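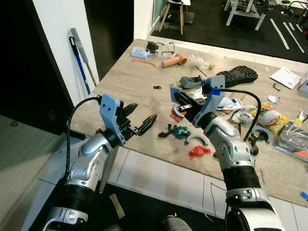
October, a little after 4 pm

Started on the bench clear-out. The rule from the last meeting was that anything lying on the light wood table gets a bin, a label or the trash. I said then that I doubted it would work and I'm writing down how it goes so we can argue from something.

First problem is that half of this stuff doesn't belong to any job. The shoe sole is the worst of it. Black rubber, big chunky tread, no shoe. I think it came in with the Skullville samples when we were looking at grip on wet flooring, but the Skullville box has its own list and no sole on it. Left it in the middle of the table for now. If it gets claimed, fine. If not, I vote trash, and I don't want to hear that it might be useful for feet on the drill stand. We said that about the last piece of rubber and it sat on a shelf for 2 years.

Second problem, the gray printed part. Boxy, all angles, no number on it that I know of. The Lambrakis notes talk about a "gray housing, rev 2" and somebody is bound to tell me this is it. Maybe. The notes don't give one dimension, so I can't check, and I'm not putting a rev 2 label on a part on the strength of its color. It goes in the unknowns bin until there's a drawing next to it.

Things that were easy:
Safety glasses, clear with the dark frames. Back on the hook by the door. They should never have been on the table.
Red and white tape. Tape drawer.
Crumpled plastic bag. Trash.
Orange zip tie. Zip tie jar. I know how petty it looks to walk one zip tie across the room.

Things that were not easy:
The peach elbow fitting. We have plumbing fittings in the Ullberg cabinet but they are sorted by thread, and I don't see the point of sorting plastic ones that way. Put it on top of the cabinet, which I realize is how the top of the cabinet got the way it is.
The white tube package with the blue and red on it. Looks like a toothpaste box. Might be glue, might be grease, might be toothpaste. Not opening a bin for it. Whoever uses it can keep it at their own desk.
The white thing with the blue buttons. Some kind of remote, I suppose, but I can't name anything in the room it would go to. Tried the two drawers where we keep spare controllers and found no slot or label that matches. Unknowns bin.
The tangle of green and black plastic toward the front. I gave this 20 minutes and stopped. I'd bet most of it is scrap, but I have said that before and been wrong once.

On the Brilis bins. The catalog page says a set like ours will cut the time spent looking for parts by some 80 percent. Compared with what? We never timed how long we spend looking now, so whatever happens we'll be able to say it worked. Before we order another set I'd like one plain week of people writing down what they went to look for and whether they found it. A sheet of paper taped to the wall is enough.

Also not convinced by the labels. The printed ones look nice and were peeling off the lids by lunch. Marker on masking tape has held on the screw boxes for as long as I've worked here.

5:30. Unknowns bin already half full, which tells me we've built a smaller messy table with walls. Suggest we empty it at the end of the month and no exceptions, including for the sole.

To do: find the drawing for the Lambrakis housing. Ask about the sole. Get calipers on the elbow and write the size on it in marker. Go through the green and black stuff with whoever printed it.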